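Dye room notebook - madder and iron, second round

3 comments | 5 shares

Started the morning by rereading what I wrote last July, when I was so pleased with the soft pinks and so careless about writing down how I got them. I have three lovely swatches pinned to the board and only the word "madder" next to two of them, so this time I am going slowly and putting everything on the page, even the dull parts.

Scoured the wool and the linen separately. The wool was done well before lunch, but the linen needed a second bath, as the first one came out the color of weak tea and I didn't trust it. Zohreh Azimi stopped in and reminded me (kindly, as always) that I say this about linen every single time, and that I might as well plan for two baths and be cheerful about it.

Madder bath: 40 grams of the ground root from Safavi, soaked overnight in the small steel pot. Held it well under a simmer all the way through. I let one get too hot at Noltgate years ago and it went brown on me, and I still have the scarf to prove it! Took out the first wool skein early, the second an hour later, and left the third to cool in the pot. The early one is the prettiest so far, a quiet sort of pink with a little beige in it. The last one is more of a brick, perfectly nice, but I wouldn't want a whole room of it.

Iron dip: Shahram Nikzad swears by 8 percent alum first and then the very smallest pinch of iron, and I have to say the gray he gets that way is gentler than mine. My first linen strip went in with too much and came out nearly black on one end. The second was better - a clean middle gray, still stiff from the iron though. Rinsed it four times and hung it by the sink. Must check whether it feels harsh tomorrow, and whether the color rubs off on a white cloth.

Notes to self: label the jars before they go on the shelf. Return the good scale to Zohreh. Ask Banine if they still carry the undyed linen in the wide width, as we are down to scraps.

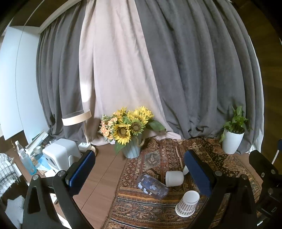 Wustomska, 31/01/2025

Gray with a pinkish beige between, and the beige so much paler where the light falls on it. I'd like the next set of swatches to sit together like that, and I think the early skein is already close. The plan is to repeat the first pink on linen, dip half of it in Shahram's weak iron, and hang both halves in the window for a few weeks before I say anything grand about them.

Last updated 31 minutes after closing the pots
Back to top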